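I went to the Selter open day in April expecting to be sold something, and I was. The pitch was that robot arms will soon be measuring and pouring in ordinary kitchens. I doubt it. I did come home with a few things worth doing at my own counter, so they go on this page with the other measuring tips.

**Pour from the one with the spout.** Plain rims dribble down the side. If your big container has a lip, keep the stock in that one and let the small one receive.

**Color your water when you practice.** A few drops of red food coloring and you can read the level from across the room. Try it before you trust a new measuring cup. Mine was off by 6 ml at the 70 line, and I'd been baking with it for years.
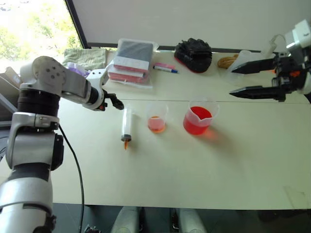 *Two arms, two beakers of red liquid and a syringe at the Selter demonstration.*

**Use a syringe for small amounts.** For 18 ml of anything, a syringe beats a spoon. Draw past the line, tap the bubbles up, then push back to the mark. Rinse it right away if you've had syrup or oil in it, and don't put the plunger in the dishwasher.

**Clear the counter first.** Towels, markers and bags creep in from the back edge of any work table, mine included. Push them well back or take them off before you open a bottle.

**Mind the seam.** If your table is two panels joined together, don't set a full container across the line. Spills run into it and stay there. An old gift card wrapped in a damp cloth gets most of it out.

Zuweira Annan, who gave the talk, told us the arms would save a household time. I asked how long it takes to set up for one recipe and got a long answer with no number in it. Ayuba Antwi asked who wipes down the grippers. Same kind of answer.

I'm 62 and my hands are still steady enough for a syringe. If yours aren't, get a bigger syringe and a beaker with a wide base, and come back to me when the arms can wash up.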